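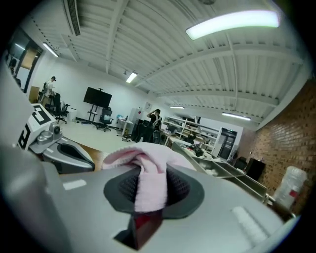

House Rules for Hand-Held Grippers

At Zaltamon, the rulebook for hand-held grippers runs to 3 pages. It used to be longer. Naheed Baloch cut it down in February, after finding that new operators signed the old one without reading past the section on badges.

Most of what she kept is about cloth. Folding and placing soft items makes up the bulk of the work, and cloth is where habits differ most between operators. One person pinches a corner, another grabs the middle. Both get the job done, but the recordings are hard to use together.

The rule now is that the operator picks one grasp at the start of a session and stays with it. A crumpled pickup is allowed if the task sheet says so. Cloth that drapes over the gripper body is allowed too, provided it stays clear of any marker block. A covered marker means the take is thrown out -- no exceptions, even on a long one.

Baloch checked 200 takes before writing that line. She rejected 61 of them, mostly for covered markers.

The second page deals with the room. Other people may keep working nearby, but they stay out of the operator's reach. Chairs on wheels get pushed back before a take starts. Grippers that are not in use are set down with the marker showing, so the next person can see which one it is without picking it up.

Shahzad Sandhu, who trains operators at Rakmont, uses a similar list but adds a rest break to every session. "Your wrist gets tired before you notice," he says. "Then the grasps get sloppy, and you're recording sloppy grasps."

Baloch plans to borrow that one. The last page of her rulebook covers labels and storage, and she thinks there is room at the bottom for two more lines.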